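작업실 도움말: 데스크톱 컴퓨터 메모리 분리와 재장착 요령
트리넥(Trineck) 공동연구실 조립·분해 자동화 분과

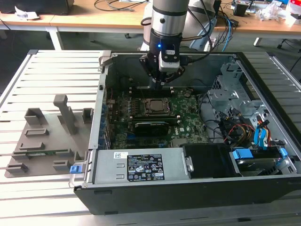
본 도움말은 로봇을 이용한 데스크톱 분해·재조립 연구에서 얻은 결과 가운데 일반 작업실에서도 활용할 수 있는 사항을 정리한 것이다. 연구 책임자는 마르가레타 마놀레(Margareta Manole)이며, 시험에는 총 3944회의 메모리 삽입 기록이 사용되었다.

1. 작업 전 준비
전원 코드를 분리한 뒤 본체를 옆으로 눕히고 측면 덮개를 연다. 본체가 흔들리면 삽입 각도가 틀어지므로 평평하고 단단한 작업대를 사용한다. 연구실에서는 본체 위치가 조금만 밀려도 좌표를 다시 잡는다. 손으로 작업할 때에도 본체를 한 손으로 받치거나 미끄럼 방지 깔개를 까는 것이 좋다.

2. 부품을 두는 자리
분리한 모듈은 작업대 위에 그대로 놓지 않고 홈이 있는 받침에 세우거나 눕혀 둔다. 3D 프린터로 만든 고정판을 본체 옆에 두면 집는 위치와 방향이 매번 같아진다. 고정판이 없는 경우에는 정전기 방지 트레이에 칸막이를 넣어 사용한다. 모듈의 금색 단자에는 손을 대지 않는다.

3. 삽입 순서
모듈의 홈과 슬롯의 돌기를 먼저 맞춘다. 다음으로 한쪽 끝을 슬롯에 가볍게 걸치고 반대쪽을 내린 뒤, 양 끝을 차례로 누른다. 처음부터 수직으로 눌러 넣는 방식에서는 40회 연속 시험 중 27회만 한 번에 장착되었다. 한쪽을 먼저 걸치는 방식에서는 같은 조건의 40회가 모두 한 번에 장착되었다. 이 결과는 부젤 모양이 동일한 슬롯에서 얻은 것이며, 잠금 걸쇠가 한쪽에만 있는 기판은 걸쇠가 없는 쪽부터 걸친다.

4. 힘이 걸릴 때
누르는 힘이 갑자기 커지는데 모듈이 내려가지 않으면 즉시 멈추고 다시 들어 올린다. 연구용 제어기 토텐트(Totent)도 같은 규칙을 따른다. 저항이 기준값을 넘으면 모듈을 조금 들어 좌우로 미세하게 옮긴 다음 다시 내린다. 힘을 더 주어 해결하려 하면 슬롯이나 기판이 손상될 수 있다.

5. 케이블 정리
전원 및 SATA 케이블은 슬롯 위를 지나지 않도록 미리 한쪽으로 모은다. 부차투(Buzatu) 작업장에서 실시한 반복 시험에서는 중단 사례의 상당수가 케이블 간섭에서 비롯되었다. 묶음끈은 다시 풀 수 있는 것을 쓴다.

6. 마무리 확인
양쪽 높이가 같은지, 걸쇠가 제자리로 돌아왔는지 확인한 뒤 덮개를 닫는다. 전원을 켠 후에는 설정 화면에서 인식된 용량을 점검한다.

노트북용 모듈은 삽입 각도가 다르므로 본 도움말을 적용하지 않는다. 해당 절차는 그리베티(Grivetti) 작업 지침을 참고하기 바란다.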